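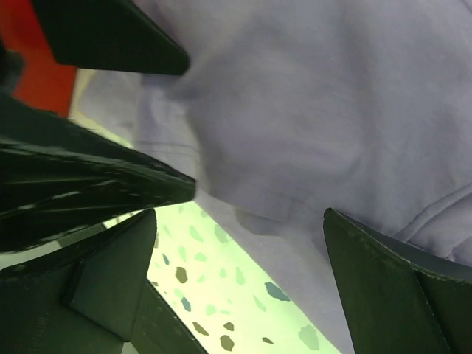
*Soft lavender cloth with a thick fold across the middle.*

# About Britton & Štěpánek

Britton & Štěpánek is a laundry and folding service in Trarkstead. We wash, dry, fold and return household laundry for homes in the town and in the villages out towards Codlow. We also look after towels and bedding for guest houses, and tea towels and aprons for a couple of cafés.

We opened in November 2022 in a former carpet shop on the corner of Mill Row. The first customers were nearly all guest houses with sheets to turn round between bookings. Household bags came later and now make up the larger part of the work. There are 11 of us, most of us part-time.

## What happens to your laundry

Each bag is given a number when it arrives and keeps that number until it goes out again. We don't mix customers' washing. Pockets are checked before anything goes in the machine, and whatever we find is put in an envelope and returned with the bag.

Unless you ask for something else, colours are washed at 30 degrees and whites at 40. Wool goes on its own cycle and is dried flat. Fleece and other brushed fabrics are dried on low and are never ironed. If a care label has been cut out we use the gentlest setting, so please tell us if you know better.

Stains are treated once. If a mark is still there after that, we pin a paper tag next to it and leave the decision to you.

## Folding

Folding takes more of our time than washing does. A load may be out of the dryer in less than an hour, but a family bag can hold 50 separate pieces, and each one has to be laid out and squared up before it goes on the pile.

Cloths and towels are folded to a rough rectangle that will sit on an ordinary airing cupboard shelf. Tops are folded with the print facing up, so that you can tell them apart in a drawer. Thick hems and cuffs go towards the inside of the pile - otherwise the stack leans. Socks are paired but not rolled.

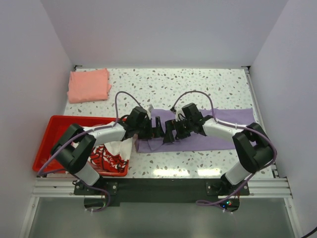
*Lavender cloth on the speckled table, with a folded salmon-pink one towards the back and a printed white garment in the red tray.*

If you would like things done differently, write it on the card in your bag. Some customers want shirts on hangers, and one guest house has its bath sheets folded in thirds to suit a narrow cupboard. We keep the cards on file and you only need to fill one in again when something changes.

## Collection and return

We collect in Trarkstead every weekday morning, and in Codlow and the farms beyond it two mornings a week. Most bags are back within two days. Duvets and heavy blankets take up to seven, and a little longer in June, when the guest houses change over to summer bedding.

You can also bring laundry to the counter. There is a loading bay at the side of the building which you are welcome to use for a few minutes.

## What we don't take

We are not dry cleaners. Suits, leather, suede and anything marked dry clean only will be sent back unwashed, with a note. We don't do alterations either, though we will sew on a loose button if it comes to us with the garment.

## Getting in touch

Call in at the counter or use the form on our contact page. For guest house and café work, please say how many beds or covers you have and which days suit you for collection - we will reply with a price per bag.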